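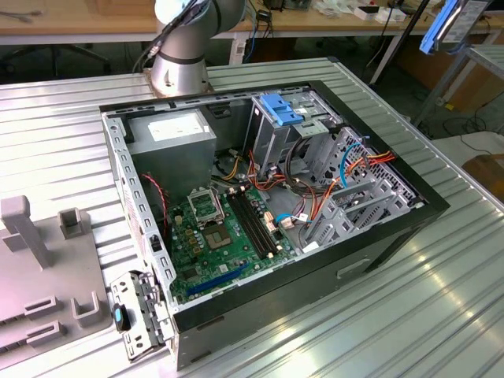
The desktop in our back bedroom died in May, and I have been meaning to write about it ever since, in the way that I have been meaning to clean the gutters. The computer itself is the dull part. It was old, it had been getting louder, and one morning I pressed the button and got a click and then a smell. What I want to talk about is everything that was on it, or more exactly what I had been telling myself was on it for the last eleven years.

I was the family archivist. I don't remember applying for the position. When my mother moved out of the house in Moston she handed me two shoeboxes and a biscuit tin and said "you're good with this sort of thing," which was news to me, and from then on every relative with a photograph and a guilty conscience mailed it to my address. I scanned them all. I made folders. I gave the folders names like "Moston misc" and "Moston misc 2" and, in a low period, "new folder (7) KEEP."

So when the machine went I had a bad half hour. Then my cousin Jasmina, who handles emergencies by becoming extremely calm and slightly insulting, asked me over the phone whether I had a backup. I said of course I had a backup. She asked when I had last looked at it. I said that was a very personal question.

The backup was on a small drive in the kitchen drawer, under the takeout menus. It had 600 pictures on it. I had believed, and had told people at weddings, that the family archive ran to thousands. I spent a week thinking the rest were lost and composing the email in which I would explain this to my aunts. Then I had the old hard drive read by a man called Gorazd Spahić, who has a shop on the Nalden road between a nail salon and a place that sells only blinds. He charged me less than I deserved and gave me the whole contents on a new drive in a padded envelope.

I had not lost the rest. There was no rest. There were the same 600 pictures, over and over, in folders inside other folders, like a man packing a suitcase with smaller suitcases. Every time I had gotten worried about losing them I had made another copy next to the first one, on the same disk, and gone to bed feeling responsible.

"You're a hoarder of one thing," Jasmina said.

It took me most of the summer to go through them properly, and by properly I mean one at a time, with a cup of coffee, writing down who was in each one. I had never done that. I had scanned my great-uncle's entire Navy career without once looking at his face. Scanning is like that. You watch the little bar go across and you worry about dust.

The first thing I learned is that my family took very few pictures of people and a great many of cars. I have my grandfather's green sedan from the front, from the side, and with the trunk open. I have it parked at the lake, and I have it parked outside a church where I happen to know that my parents were inside getting married. Of the wedding itself there are 14 pictures, and my father has his eyes closed in most of them. The car looks terrific in all of them.

The second thing I learned is that you can't leave the names until later. Later is when the people who know the names are gone. I have 137 pictures with at least one person in them I can't identify. Some of these people are holding me as a baby. There is a woman in a checked coat who turns up at every family event for ten years, laughing, always next to the food, and then stops turning up. My mother says she has never seen her before in her life. My mother is standing next to her in four of them.

I did what people do and sent the mystery pictures around. I put them in an email with numbers and asked everyone to write back with names. Here is how that went. My uncle Marin replied to the whole list to say the email was too big. My aunt replied only to number 31, to say that she had never liked her hair that way and could I take it out. My brother wrote "lol." A second cousin in Bañez, whom I have never met, sent me a further eleven photographs, none labeled, of a dog.

The one person who took it seriously was Enda Madigan, who isn't related to us. He lived across the street from my grandparents for forty years and is ninety-one now, in an apartment in Cimmont with a balcony full of tomatoes. I printed the pictures out for him, since he won't look at a screen, and drove over there with a folding chair. We sat outside six feet apart with our masks on and he held each print up to the light as if he were checking for a forgery.

He knew nearly everybody. He knew the mailman. He knew which of two identical little boys was which, and which one had later sold him a bad lawn mower. He told me that the house I had labeled as my grandparents' was in fact his own, and that my grandfather had simply been on the porch a lot. That took care of one whole folder.

When he got to the woman in the checked coat he laughed so long that his daughter came out to see what was wrong. Her name was Dragica Radulović, he said. She rented the room over the bakery and she had no connection to my family of any kind. She had wandered into a christening by mistake, thinking it was a different christening, and everyone had enjoyed her so much that they kept telling her when the next thing was. Then she moved out west for a job and sent a ham every Christmas.

I remember the ham! I had always been told it came from "the company," and I never asked which company. I ate that ham every year until I was nine.

I called my mother from the car and told her. There was a long silence and she said, "Oh, the ham lady," in the voice of someone who could have told me that any time I liked.

So she has a folder of her own now, and it's one of the better ones. I have also started writing on the backs of the prints in soft pencil, first and last names, no nicknames, even when it seems silly to write down who my own sister is. There is a copy of everything on a drive at Jasmina's house, where she checks it more often than I would like. A second copy went to my brother. I assume he has lost it.

I didn't throw out any of the blurry ones. I meant to, and I had a system worked out with a pile and everything, but the blurry ones were mostly from the same Thanksgiving, and you can still tell my grandmother by the way she's pointing at something. I did throw out nine identical scans of a water heater. If anyone in the family was attached to the water heater, they had until the end of August to say so, and it was in the email.

I still have 2 shoeboxes to go. They came last week from Marin's garage, and he has written "VARIOUS" on both of them, so I can see where I get it from. The top layer of the first one is cars. I haven't gone any further than that, but there's a strip of negatives down the side in a drugstore envelope, and somebody's thumb is over most of the first shot, and behind the thumb is a bit of checked sleeve. I have to go buy a light box before I get my hopes up. Gorazd says he knows a guy.

Posted 2020-09-30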